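Course materials > Robot Manipulation > Unit 4: Demonstration > Handout 4.2

Handout 4.2: Hand-held and remote demonstration

Read before the Monday session. Sections 3 and 4 are needed for the practical; section 6 lists what to hand in.

1. Terms

A demonstration is one recorded run of a task, from a defined start state to a defined end state. It holds two kinds of data: observations (images, and the pose and opening of the gripper) and actions (what the gripper was made to do next). A policy trained on demonstrations learns to produce actions from observations. It has no access to the demonstrator's intention, so anything the demonstrator knew but the camera did not record is lost.

2. Three ways of demonstrating

2.1 Kinaesthetic teaching. The arm is put into a compliant mode and guided by hand. Joint angles are recorded directly and are always reachable by that arm. The demonstrator's hands and body often block the camera, and guiding two arms at once is awkward for one person.

2.2 Teleoperation. The demonstrator moves a leader device and the arm follows. Observations come from the robot's own cameras, so training and running conditions match closely. Latency matters. With a delay of 100 ms most operators cope; at 300 ms they fall into a move-and-wait pattern, and the pauses appear in the data as if they were part of the task. There is usually no force feedback on low-cost rigs, and first attempts tend to show over-squeezing.

2.3 Hand-held grippers. The demonstrator carries the end tool itself, with a camera attached, and no arm is present. The pose of the tool is estimated afterwards from the images and an inertial sensor. Recording can be done in ordinary rooms. Against this, a human wrist can reach poses that the target arm cannot, and every trajectory has to be checked against the arm's workspace before use.

The course uses 2.2 in weeks five and six and 2.3 from week seven.

3. Worked case: clothing on a bed

Cloth is a poor match for scripted motion. A rigid part has a pose with six numbers; a crumpled top has no short description of its state, and two garments dropped in the same way will not land in the same shape. The demonstrator therefore chooses the grasp points by eye, and the spread of choices across runs has to be wide enough for the policy to cover the states it will meet.

With two grippers, one can hold the body of the garment still while the other takes a cuff or hem. The viewpoint in what follows is that of the camera on one of the tools.
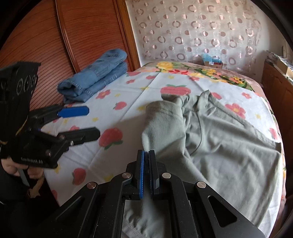
Manipulation Teaching Group, Deltby Campus
Unit leader: Xuân Quách. Practical supervisor: Algirdas Bite.

Points to note for the practical:

The tool carrying the camera keeps a fixed place at the bottom centre of the view, with its two fingers upright. Since it does not move relative to the lens, the opening between the fingers can be read from the image. The second tool, held in the demonstrator's left hand, comes in from the left and is visible only when it is within the field of view. Its pose relative to the first must come from tracking.

Each tool has one finger with a blue pad and one black finger. The pad gives a clear colour edge when the opening is measured by image processing.

The pale grey-green garment is crumpled, with one sleeve stretched towards the camera tool. A cuff is a good first grasp: it has a definite edge and fixes the direction of the sleeve. The drawstring or cord along the middle is a poor one. It moves independently of the cloth and gives little information about the state of the rest.

The sheet is printed with strawberries, flowers and stars. Strong print helps visual tracking, which needs distinct features, but may make segmentation of a garment harder when the colours are close. Here they are well separated. Record on at least two different surfaces.

The folded jeans remain in view. Other objects may stay in the workspace provided that they vary between runs. If the same object is always at the same corner, the policy may use it as a landmark.

4. Recording procedure

4.1 Start the recorder, then hold both tools still for a count of three.
4.2 Close and open each gripper fully once. This gives the range for the opening measurement.
4.3 Perform the task at an even pace. Do not talk through it with your hands.
4.4 If a grasp slips, recover and continue. Recoveries are useful data. If you drop a tool or leave the workspace, stop and mark the run as void.
4.5 End with both grippers open and clear of the cloth.
4.6 Reset the garment by lifting and dropping it. Do not arrange it.

Each pair records 14 valid runs. A run should last about 90 seconds at most; longer ones are usually two tasks and should be split.

5. Common faults

Fast wrist rotation blurs the image and breaks the pose track. Closing before the fingers have reached the cloth teaches an early close. Long hesitation over a grasp gives many frames with no action, and these must be trimmed. Changing demonstrator halfway through a set is allowed but must be logged, as grasp habits differ between people.

6. To hand in

The run log, the raw recordings, and one page on which runs failed the workspace check and why. Void runs stay in the log. Tools go back to the Ralter cabinet with straps attached, and batteries are left on the charger.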